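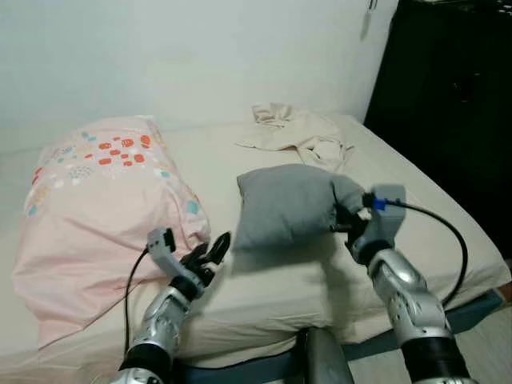
A bed with a pink patterned pillow and a small grey cushion.

Bronham's bedding bank is asking for more pillows and cushions after a busy winter in which it gave out 1457 sets of bed linen to households across the town and the nearby villages.

The bank, which works from two rooms above the Trosent furniture store on Jang Street, supplies sheets, pillowcases, duvets and blankets to people moving into a new home with little or nothing of their own. Each set is washed, checked and folded before it is handed over. Since February the shelves for pillows have been the emptiest in the building, while fitted sheets in plain colours are still plentiful.

Floor Baert, who set up the bank and still runs it, said the shortage was easy to understand. "People will give you a good sheet without a second thought, but they hold on to a pillow until it is past using," she said. "By then we can't take it. We need the ones in the spare room that have been slept on twice."

The bank will accept pillows that are clean, free of stains and still springy when pressed in the middle. Patterned pillowcases are welcome, and children's ones go fastest. Small cushions are also wanted. They used to be turned away, but families began asking for them last year and they are now offered with every single and double set.

Donors are asked to wash pillowcases and cushion covers at home first where they can. Pillows themselves should be left as they are if the label says they cannot go in a machine – the bank has an arrangement with Kudier, the laundry by the bus station, which cleans one load a week at a reduced price.

Alongside the appeal, the bank has started making up a bed in its front room so that visitors can see how the sizes compare. Many of those who come in are unsure whether they need a single, a small double or a double, and packets given out in the wrong size make up most of the returns. The bed stands against the wall with a fitted sheet on it, and pillows and covers can be tried on it before anyone takes them home.

Ms Baert said the bed had cut down on wasted journeys. One couple from the far side of the bypass had come back three times with the wrong sheet before they were able to try one out on a mattress. "A tape measure is all very well, but mattresses are deeper than they used to be," she said. "You don't find out until the last corner pings off."

The front room is also being used for short sessions on looking after bedding. These cover washing temperatures, drying pillows properly without a tumble dryer, and folding a fitted sheet so that it lies flat on a shelf. The sessions last an hour and there is no charge. Up to 14 people can attend each one, and places can be booked at the counter in the furniture store downstairs.

The bank gave out 2312 sets over the whole of last year and expects to pass that figure well before the end of this one. Demand is usually highest when the student lets change over in the summer. The store has offered a third room for storage from the spring, although it needs shelving and a new light before it can be filled.

To pay for that work, the bank hopes to raise £2000. A sale of curtains, tablecloths and other household cloth that cannot go into the bed sets will be held in the store's loading bay next month, with most items priced at a pound or two. Offcuts and odd pillowcases will be sold by the bag.

Donations of bedding can be left at the side entrance between 10am and 4pm. Bags should be tied at the top and marked with the size of any sheets inside. Duvets are being accepted only in single size for the time being, and the bank cannot take electric blankets, mattress toppers or anything filled with feathers.

Anyone who needs a set can ask in person or be referred by a school, doctor or housing officer. Sets are normally ready to collect within two days.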